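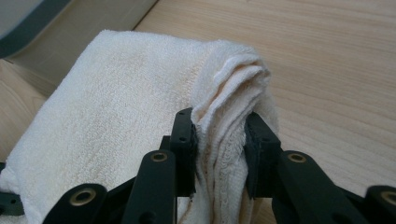 2024-07-26
By Emrys Voyle

Lirent is now taking orders for its laundry-folding kit, a hand-held gripper plus a year of what the company calls "skill building," and several readers have forwarded me the brochure asking if it's worth the money. The idea is that your own staff do the folding with the gripper for a few weeks, the recordings go off to Lirent, and some months later an arm turns up that can do the job without them. It's a nice pitch. The tool itself is a simple enough thing, two squared-off black finger pads on a scissor linkage with brass inserts at the pivots, and it will pinch a good thick wad of terry towel and hold it up off the table. I have no quarrel with the pinching. My quarrel is with nearly everything the brochure builds on top of it.

Start with the price. The hand tool rents for $241 a month, with a minimum term of 16 months, and that's before you have paid for an arm, a stand or anyone to install them. The brochure puts the arm on a separate page under "next steps" with no figure beside it at all. When I asked, I was told pricing would be "tailored to the site." I have been writing this column long enough to know what tailored means.

Then there is the labour. Lirent asks for 96 hours of recorded folding before it will start on your site's program. Those are hours worked by somebody you are already paying, and working slower than usual, as anyone who has tried to square up a bath towel with one mechanical pinch instead of ten fingers will understand. Bindu Kaimal manages the linen room at a mid-sized motel and had the kit on trial in January. Her folders got the hang of the grip quickly and still fell behind by mid-morning. "They'd put it down and finish the stack by hand," she told me. "Then we'd have to remember to pick it up again, or the hours didn't count."

She also raised something I hadn't thought to ask. A towel in a sales demo gets lifted, dropped and folded, and everyone nods. In her linen room a towel gets looked at while it's being folded. A tan mark on an inside layer sends it back for another wash, and a pulled hem sends it to the rag bin. I put this to Gordon Kowalchuk on the Lirent sales desk, who was polite and prompt and said stain sorting was "on the roadmap." Fine, but a motel can't put a roadmap on a bathroom rail. Until the machine can reject a dingy towel, a person has to check every piece before or after it, and I would like to see that person's wages somewhere in the savings chart.

The savings chart, while we're at it, claims a 49 per cent drop in folding time. The small print under it says the figure comes from hand towels of a single size, laid out flat to begin with. Nothing in my dryer has ever come out laid flat.

In fairness, the recording side seems better thought out than the rival offer from Podance, which wants you to clear a room and leave it set up for the whole trial. Lirent's kit goes in a case and can be used on whatever table you've got. Kaimal's staff found the grip comfortable enough and had no trouble with the uploads. She liked the training session too, though she noted that it was over before lunch and that the follow-up visit never got booked.

There is also the matter of who keeps the recordings. The contract I was shown gives Lirent the right to use them for other customers, forever, and gives the motel a copy "on reasonable request." If your people's hours are going to teach a machine that gets rented to the place down the road, I'd want that to show up as a discount. Kowalchuk said he would look into it. I haven't heard back.

My advice is to wait. If you can't wait, ask for a one-month trial with your own laundry, straight out of your own dryers, the fitted sheets included. Get the arm price in writing before anybody records a minute. And ask to visit a customer who is past the recording stage and has an arm folding on an ordinary shift. I asked for the same thing and was offered a video.

Readers who have used the Lirent or Podance kits are welcome to write in. I'll be looking at the Nouri sheet feeder next issue.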